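Speaker notes: Dressing for a faith you're still working out
16 Nov 2022, by the Gebru talks desk
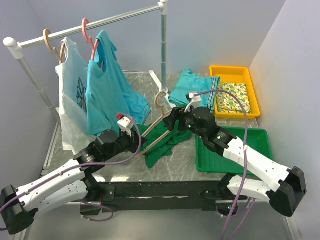
Two sleeveless tops on the rail.

Okay, start slow, I always rush the opening! Tell them about the Rerkau retreat, where I packed nine scarves and wore one (pause for the laugh).

Then the sleeves question. My rabbi growing up measured elbows, my aunt in Zeteseck never did, and I loved them both. I still don't have a neat answer, so say so.

Ask: who picked your colour today, you or your mum? Hands up. Skip the Mullex story if we're over time.

Recent talks
Candles in December
Eating at other people's tables

Contact Gebru | Back to top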